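4.3 Recording a mapping pass

Do this before the first demonstration in any new room. The pose estimates in section 6 are only as good as the map made here, and a poor map cannot be repaired afterward.

1. Charge the gripper battery to 100 percent and clear the memory card.
2. Turn on all the room lights you plan to use for the demonstrations.
3. Start recording. Hold the gripper still for two seconds.
4. Walk the edge of the work area at a slow, even pace. Finish where you began.
5. Stop recording and run the Rotau check. The pass is accepted if at least 1598 frames are tracked.

Note: Plain walls give the tracker little to hold on to. Keep a corner, a railing or a window in view while you turn.

Caution: Do not run or swing the gripper near stairs. Watch your feet and not the preview.

If the check fails, repeat steps 3 to 5 at a slower pace. In our tests the Nikzad filter recovered short gaps of up to 30 frames — longer ones need a new pass.
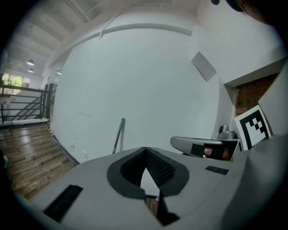

Derkida, December 29, 2020

Mapping pass beside a white wall with a brick niche. The square marker by the camera module must stay readable to the tracker. Wipe it before each session, and replace it if the print is scratched.

6. Save the map under the room name and write down the pass number — the Geton loader asks for both.

Questions about failed passes go to Fionnuala Carroll. For replacement markers, write to Alfredo Javier.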